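Course handout, week 6
Planning and Paying for an Automation Cell
Instructor: Marcela Havlíček
Revised June 20, 2020

Read this before you open the budget spreadsheet. Last term most teams opened the spreadsheet first, typed in the price of two arms, added ten percent, and called it a plan. I gave those back.

1. What the quote leaves out

A vendor quote covers what the vendor sells. If Drallell quotes you for a pair of arms, you get a number for a pair of arms, and possibly a line for shipping that will be wrong. You will not get a number for the table, the extrusion, the mounting plates, the power supplies, the cameras, the cables to the cameras, the longer cables you buy when the first ones don't reach, or the person who spends a week putting all of it together.

None of this is hidden. It's just somebody else's line. The trouble starts when a department approves the quote as if it were the project.

For this assignment, split every purchase into four columns:

Arm and gripper
Structure (frame, top, rails, walls, plates)
Sensing and wiring
Things the robot will handle

Students laugh at the fourth column until they have to fill it in. Shelves, jars, weights, baskets, a vase. Each one is cheap. Each one also has to be chosen, ordered, received, and replaced when it breaks, and the purchasing office charges you the same amount of patience for a jar as for a gripper.
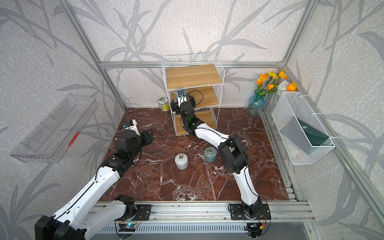

COST CATEGORIES

Try the four columns on a real cell. The arms go in column one, and most people would stop there. Column two has the aluminum posts and rails, the marble tabletop, the patterned wall panels, and a mounting plate under each arm. Column three has a small camera at each wrist, the circuit boards down at the front edge, and the thin black cables. Column four has the wire shelving unit with its wooden shelves, the two weights with ring handles, the flowers in the vase, the lidded jar, the mesh basket on the wall, and the clear holder across from it.

Now ask which of those items would have shown up in a first draft written from memory. In my experience the wall panels don't, and neither do cable ties.

I'd also like you to ask what two arms buy you that one does not. Sometimes the answer is plenty. Sometimes the honest answer is that two looked better in the proposal. If one arm spends most of the shift parked while the other reaches into a shelf, you have paid for a second arm, a second plate, a second camera, and a second set of spares. A still picture can't tell you how busy either arm is. Neither can a sales demo. Ask for a log.

2. The Sumesari figures

The case packet has a brochure from Sumesari claiming 200 picks an hour. Use 100 in your base case and 80 in your low case. If your plan only works at 200, you don't have a plan yet.

Read the brochure's footnote. The claimed rate is for one object type, presented in the same pose, with no resets. Who puts the object back? If a person does, that person's hours go in the budget. Bořivoj Štefanec's team left this out in the fall and their payback period came out at a cheerful five months. With the operator added it never paid back at all.

3. Maintenance contracts

Kermani offers a service plan at $3000 a year. I am not telling you to refuse it. I am telling you to find the following in the contract text and quote it in your memo:

Whether grippers count as wear parts
Who pays freight on a returned arm
What happens to the response time if you mounted the arm on your own frame
Whether the price is fixed past year one

If you can't find an answer, write "not stated." Don't write "presumably."

4. Software

Trameo is listed in the packet as "included." Included for how many seats, and until when? Natália Šťastný will take questions on licensing in section. She has read the whole agreement and I would not ask anyone else to.

5. What to turn in

A two-page memo and the spreadsheet. The memo should say what you would buy first, what you would put off, and what would make you cancel the order. I grade the last part hardest. A purchase with no cancel condition is a purchase that was decided before the meeting.

Show the base case and the low case side by side. Leave out the best case. Label any price you got by phone with the name of the person who gave it to you.

Teams that want to argue for renting may do so, but price the return shipping and the time to take the cell apart.

Late memos go to Blažena Šimko, not to me. Room for the November review session will be posted on the course page.

Reading for next week: packet sections 4 and 5, skip the vendor foreword.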